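Ekia room pack: our first impressions
Last updated: October
3 comments | 30 shares

Several readers from Aldale asked us about the Ekia room pack, the set of simulated home rooms which Vasiliu sells for testing robot arms. We have now used it for one month, and our opinion is mostly good.

The pack is delivered as a download and runs on an ordinary office computer. You choose a room, place the arm, and start the task. We began with the kitchen, where the arm has to work near a counter and under hanging furniture, and the view from the wrist is the most useful one for judging distance.

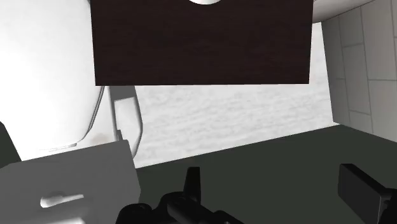 Setting up the first task took us 2 hours, mainly for the reason that the manual is short and some menu names are different from the names on the screen. After this, everything went more quickly. The support desk at Eterari, who resells the pack, answered our letters politely and on the same day.

The fixtures can also be loaded alone, without walls, and this saves much time when you only want to check the reach of the arm. 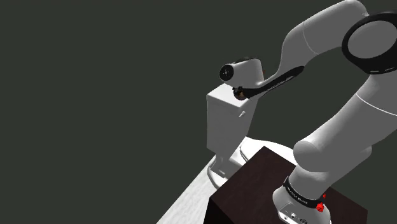 Reach check in the Ekia pack: the gripper at the top of the toilet tank.

The license allows 2000 runs per month. For a small team it is enough, but a school with many groups should ask for the larger one.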